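Jamside Card & Autograph Fair: Your Questions Answered
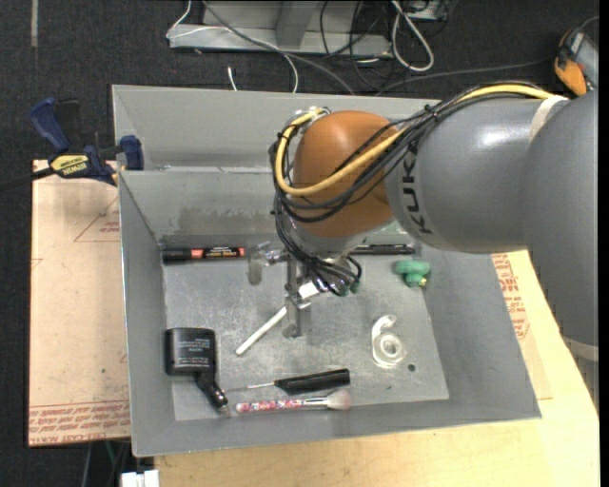

Collectors and First-Timers

Do I need a ticket?
Just pay at the door, folks. It's $16 for the day, and kids under 12 come in free with a grown-up. Doors open at 9 a.m. for everybody, early birds included!

Can I bring my own cards to trade?
Please do – half the fun is the trading tables along the back wall of the Sikora Room, and you're welcome to sit as long as you like. If you'd like to sell, though, you'll need a dealer table. We have 42 of them this August and they do go quickly.

How do I know a signature is real?
Lawal Ojo has been looking at hockey and baseball autographs for longer than he'd like me to say, and he'll gladly give you his opinion at the Ungate table until 2 p.m. It's a friendly opinion, mind you, and he doesn't issue certificates.

What's the best way to carry a signed ball?
A clear cube, kept out of the sun. I left one on my dash years ago and the ink faded to a sad grey colour, so learn from me!

Is there food?
Gastik is doing sandwiches and butter tarts in the lobby. Wipe your fingers before you come back to the cards, please.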